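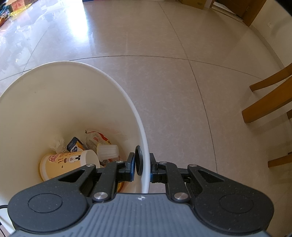

A hand-held gripper over a waste bucket at Osora in Flotevier.

Osora brings grippers to the cleaning shift

15 March 2020

The cleaning company Osora has started to teach part of its waste work to machines, and it is the cleaners themselves who give the lessons. In the training rooms in Flotevier, 20 employees take turns with a hand-held gripper for part of their shift. They pick up paper cups, drink cartons, wrappers and small loose parts, and each movement is recorded.

The recordings go to Saragih, the firm that builds the sorting arm. Until now the cleaners have made 3661 of them.

"At first my hand was tired after one hour," says Sunee Sangkhawat, who has cleaned offices for nine years. "Now I am quick with it, but I still prefer my gloves."

The hours with the gripper are paid at a higher rate. Shift leader Mavis Kasprzak says this was agreed before the work began — the staff had asked for it in writing. She expects that the first arm will be placed at the Sulham depot in September, where it will take over the sorting of mixed waste. Two jobs at the sorting table will then disappear, and both workers have been offered a place in the training group.

What happens to this group after the recordings are complete is not yet decided. Osora will meet the staff again before the summer.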